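Nelto simulation kit, door module: acceptance checklist with comments
Site: Cundenix test office
Date: 2023-07-18
Kit on trial from Amenix. Review covers setup, limits, contact behavior and stop functions. Arm hardware is checked on a separate sheet.

1. Installation and license
Installer runs without admin rights: PASS
License key accepted offline: PASS
Comment: The key has to be typed in by hand. Pasting drops the last character. Reported in February, still open.

2. Robot model
Both arms load with correct joint limits: PASS
Torso collision shape matches the visible shell: PASS
Gripper force limit can be locked: FAIL
Comment: The limit can be set, but any user can raise it again from the side menu. We need this behind the supervisor login before trainees get access.

3. Stop functions
Software stop halts both arms: PASS
Stop works during a replay: PASS
Restart needs a deliberate reset: PASS
Comment: Stop was pressed 153 times over the trial and logged every time. The log gives the press but leaves out which arm was moving. Please add it.

4. Door tasks
Handle stays attached to door at full swing: PASS
Door stops at hinge limit: PASS
Door pushes back on the arm when blocked: PARTIAL
Comment: Push-back is correct on slow swings. On fast ones the door goes a short way into the forearm before contact registers. Supplier suggests a smaller time step. We tried it and the session ran too slowly to be useful on the Appiah workstation.
Lever handles and knobs selectable: PASS

5. Loose objects
Objects rest on surfaces after reset: FAIL
Comment: Hand tools can load in mid-air beside a wall. Check the start position of every tool before recording a run. Do not count a run if the arm touches one.

6. People in the workspace
Human figure can be placed in the walkway: PASS
Arm slows when figure is inside the set distance: PASS
Warning shown to operator: PARTIAL
Comment: The warning text is small and goes away after 10 seconds even if the figure is still there. It should stay up.

7. Long run
900 door cycles without a crash: PASS
Memory use at end of run: 94 percent
Comment: Too high. Restart the program between long sessions until there is a fix.

Result: accepted for operator practice only. Items 2 and 5 to be retested on the next release. 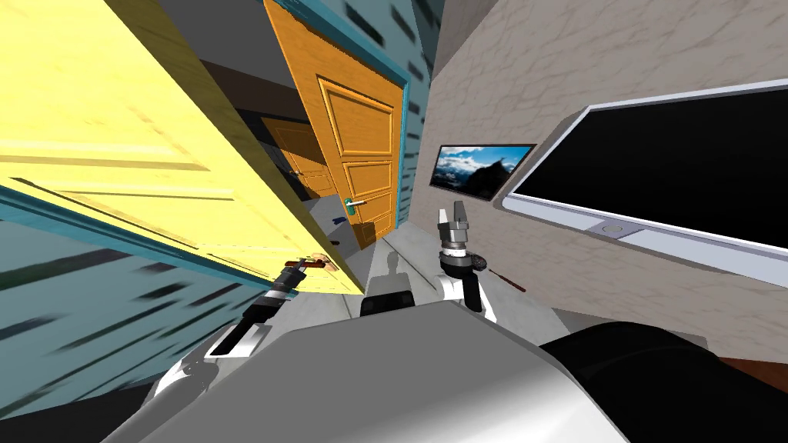 Retest uses the same settings file, saved in the shared folder under the kit name. Keep the old logs until both items are signed off.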